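Stale torque limits, a closed hand, and 15 lost days: an interview with Chepkoech Kirui

2021-02-23

Chepkoech Kirui runs integration at Kerkamo, where two-handed manipulation cells are built and tested before they go to customers. In May of last year one of those cells closed a hand on a technician's glove and did not open it when told to. The technician, Idrisa Langat, had a bruised fingertip and was back at his bench the same afternoon. The cell was locked out for 15 working days. Kirui wrote the internal report and agreed to go through it with us.

The fault, as she describes it, had two parts. The hand firmware keeps a torque limit for each finger. The limits are loaded from a parameter file when the controller starts. The motion software, a package named Varma, can lower them for delicate work and is supposed to restore them afterward.

"We had a second path that could raise them," Kirui said. "The calibration routine raises the limit so the finger can find its hard stop. If calibration was interrupted, the raised value stayed in memory. The display went on showing the value from the file. An operator looking at the screen would read the normal number."

On the day of the incident, calibration had been interrupted by a dropped network packet. The hand came up, reported itself ready and passed its self-check. The self-check compared the file with the display. It did not query the finger.

The second part was the release command. Langat was clearing a test piece from between two fingers when the grasp detector, which looks for a rise in motor current, took his glove for an object and began to close. He pressed the release button on the pendant. The command went into the same queue as the motion commands, behind a trajectory that had already been accepted.

"The log has the button press and it has the release, and there are 2,431 milliseconds between them," Kirui said. "With the limits where they belonged, he would have pulled his hand out and been annoyed. With the raised limit he could not."

Asked why he did not use the emergency stop, she said he did, with his other hand, and that it made matters slightly worse. The stop cut motor power as designed. The finger drives on that model use a worm gear and cannot be pushed back from the outside. With the power gone, the finger held its position until Jummai Uzor, at the next bench, backed it off with a hex key. The release logged by the controller was the drive going idle. The finger itself had not moved.

"Everyone in the building knew the gear did not back-drive," Kirui said. "It was on the drawing. It was in the manual from Zolanance, who made the drives for us. We had a risk assessment that said 'stop removes hazard,' and all of us had signed it."

Gladys Kinyua, who handles machine safety at Kerkamo, reopened the assessment the next morning. She would not accept the first proposed fix, a warning on the screen when calibration did not finish. Her note on the proposal is quoted in the report: "The person with a hand in the gripper is not reading the screen."

The changes that were accepted took most of the lockout period. Raised limits now expire in the finger controller after 300 milliseconds unless calibration renews them. The self-check reads the limit back from each finger. Release no longer goes through the motion queue. The emergency stop on the hands is now a controlled stop, in which the fingers open a few degrees at low speed before power is removed. Kinyua asked for a mechanical release as well, and the drives were swapped for a type that can be pushed open by hand.

Not all of it went in cleanly. The controlled stop had to be redone when Mwanahawa Swai, who writes the hand firmware, found that opening the fingers on a stop would drop whatever they held. For most of the parts Kerkamo handles this is acceptable. For one customer's glass vials it was not, and that cell, sold under the name Preklow, has a catch tray and a different stop category. Swai wanted a single behavior across all cells. She did not get it, and Kirui thinks she was probably right to want it.
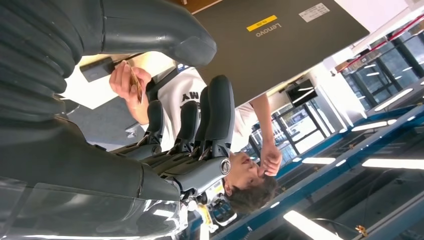 Bench work was the part of the report that drew the most argument. The guarding rules at Kerkamo had been written for finished cells, which sit behind a fence with an interlocked door. Development does not look like that. A person sits at a table a short reach from the jointed fingers, with a laptop open and a phone in one hand, and a second hand may be running on the other side of them. "You cannot fence that," Kirui said. "You would be fencing the desk. So the limits have to be right in the finger, because the finger is the only thing between the fault and the person."

The rule adopted for benches is short. Hands are run at reduced torque whenever anyone is within reach. Raising the limit takes a key, and 2 people have to be present. Calibration is done with nobody at the table. Kirui said compliance with the last item has been uneven, mainly when a calibration has to be repeated late in the day, and that a seat sensor is being tried.

We asked whether the reduced torque had slowed the work. She said it had. Some grasps cannot be developed at the lower limit at all, and those are now scheduled in a fenced cell, which has a waiting list. Uzor's team lost its slot twice in the autumn.

Kirui was less certain about the grasp detector. It still relies on motor current and still cannot tell a glove from a part. A tactile pad was tested and rejected when its readings drifted with temperature. A second pad is on order.

"The detector is an open item," she said. "It has been open since the first version of the report. We reduced what happens when it is wrong. We have not made it wrong less often, and the report says so on page 2."

Langat reviewed the report before it was released and asked for one correction. The draft had said he "placed his hand in the hazard zone." The final version says he was removing a test piece according to the written procedure, and the procedure is attached. It has since been rewritten to begin with removing power and checking that the fingers move freely by hand.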